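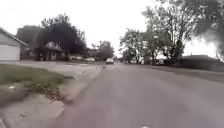

Thread: Anyone else trying to grow sourdough starter in a cold house?

crumbwitch
OK so my starter is three weeks old and it still smells like nail polish remover. I keep it on top of the fridge, I feed it every morning around 7, and it rises maybe an inch and then just sits there sulking. My house is chilly until well into May (old windows, cheap landlord) and I'm wondering if that's the whole problem or if I'm doing something dumb. I use plain all-purpose and tap water. Please be nice, I've already thrown out so much flour!

bhavana_nambiar
Nail polish smell usually means it's hungry. One feeding a day was never enough for mine once it got going. Try twice a day for a week and keep less of the old stuff each time. I keep 40 grams of starter, then add the same weight of flour and the same of water. I did it by eye for the longest time and my bread was all over the place.

oldoven
Going to disagree with Bhavana on this one. If it's only rising an inch in a cold kitchen, feeding it more just waters down what little you've got growing. I'd leave the schedule alone and get it warm first. Oven with the light on, door cracked. Mine doubled in two days after that.

bhavana_nambiar
Doubled from what, though? Yours was already two years old when you moved it, you told us that in the other thread, lol. A three-week starter is a different animal.

oldoven
Fair. Still say warm it up. 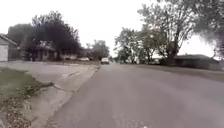
Should I switch from all-purpose to whole wheat?
Switch part of it. Swap a spoonful or two of your regular flour for whole wheat or rye at each feeding, and keep the rest the same so you can tell what made the difference.

crumbwitch
Ooh thank you, whoever added that to the top of page two. I have half a bag of rye from a cracker recipe that went badly, so in it goes. Also I own a Rodis scale that I have used exactly once, for mailing a package, so I guess it's getting a second job. Is the oven light thing safe overnight? I'm a little nervous about somebody preheating with the jar in there.

anitha_t
Put a sticky note over the oven knob!! I cooked mine at 3 weeks old. Came downstairs, turned it on for frozen pizza, and my poor starter was a brick. My sister (she's the other Thampi on here, Anitha is me) still brings it up at dinner. After that I got a Finen seedling mat and wrapped the jar in a dish towel on top of it, and that's been fine for me through two winters. I also tried a Movix yogurt maker and it ran way too hot, so skip that idea.

loafing_around
I'm going to be the grump. People spend so much on gadgets for this. Flour, water, a jar. My grandmother kept hers by the water heater and fed it when she remembered. I've made probably 1,000 loaves and never owned a mat.

anitha_t
Some of us have a water heater in a crawl space, grump.

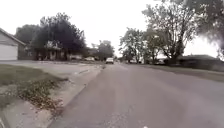 kartha_baker
My two cents on warm spots, for what it's worth: look outside the kitchen. I tried the pantry, the hall closet, the bathroom (my husband vetoed that one fast) and ended up with the jar on a shelf in the laundry room next to the dryer. Garages get suggested a lot and I'd be careful there. If yours is anything like the house on the left, with the big white garage door right on the front, you've got a lot of door facing the street, and on a gray day mine feels about like being outdoors. I left a jar in there for a week once and it never budged — I figured it was dead, but it came right back after two days by the dryer. So cold probably isn't killing yours, it's just making it slow. Stick a kitchen thermometer next to the jar for a day before you buy anything.

oldoven
Thank you. Warm it up.

bhavana_nambiar
Warm it up AND feed it twice, and we can all go home.

crumbwitch
Update! I did both, sorry oldoven. Rye at both feedings, jar on the dryer shelf, and it hit the lid this morning. The smell is more like yogurt now. I also did the float test and it sank, is that bad?

loafing_around
Skip the float test. Bake with it and see.

anitha_t
I like the float test, but try it right when it's at its highest. If you wait till it starts to fall it'll sink every time. Post your loaf, even if it's flat!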